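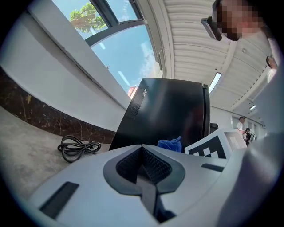
Kurosent, the messaging app, now lets you move your chat history to a new phone without going through anybody's cloud, and the announcement makes it sound like a two-tap job. I've done it twice and I'd call it more of an evening's work, mostly spent looking at a progress bar. You need both phones, a Wi-Fi network you trust and a charger for each. You don't need a computer, whatever the older guides say, unless you want a second backup on one, and I'll come to that at the end.

Before you start

Update the app on both phones. The transfer option only appears from version 181 onwards, and it stays hidden if one phone is older, with no message to tell you why. Go to Settings, then Help, then App info to check the number.

Next, look at how much room you have. Kurosent says the new phone needs as much free space as your chats take up. I don't believe it. The app unpacks everything before it deletes the temporary copy, so I'd want double. If you're short, open Storage on the old phone and clear out the forwarded videos, which in my case were most of it.

Turn off battery saving on both. The help page says this is optional. My first try stopped dead when the screen went off, so make of that what you will.

Moving the chats

1. On the old phone, open Settings, Chats, Move to another phone.

2. Install Kurosent on the new phone but don't enter your number yet. Tap "I have an older phone" in small print at the bottom. If you sign in first, the old phone is logged out and you have to begin again.

3. Scan the code shown on the new phone. It expires after 30 seconds, and the camera is slow to focus on it. Turning the brightness down helped.

4. Choose what to bring. "Everything" leaves out disappearing messages and, for some reason, custom ringtones.

5. Leave both phones alone, side by side, with the app open. The estimate said 20 minutes for mine. It took well over an hour.

6. Don't wipe anything when you see "All done". Open a few old groups on the new phone and scroll back a couple of years. Check that photos open full size, as the thumbnails come across first and can fool you.

If it gets stuck

A pause near the end is normal. If the bar hasn't moved for 20 minutes, cancel on the new phone first, then the old one, and restart both. Guest networks often block phones from seeing each other, so try the main one. A hotspot from the old phone works too, though slowly.

What about Golob and Cindach?

Both promise to do the same job for a fee. Golob wants permission to read your contacts, and I can't see why it should. Cindach's free trial copies text only. I'd skip them.

The extra backup

Under Chats, choose Export archive, set a password and copy the file to a computer by cable. Write the password down on paper. Kurosent can't reset it, and the archive only opens in Kurosent, so don't count on reading it in ten years' time.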